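**Bed shaker alarms -- any that last?**

**jtrnka:** My Killo died after 6 months. I sleep without my hearing aids, so a louder beep is no help.

**domingo_c:** Telmont. Mine could wake a parked car.

**jtrnka:** Under the pillow or the mattress?

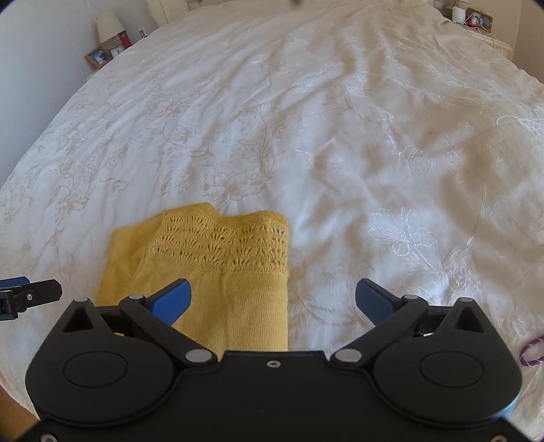

*White duvet, yellow knit on top*

**domingo_c:** Mattress. Pillow pucks wander off by 3 a.m.

**lorena929:** Disagree. Under a thick mattress I slept through a smoke alarm test, very peacefully. Pillow, with the cord pinned.

**domingo_c:** Pinned to what -- you?

**lorena929:** The pillowcase, Domingo.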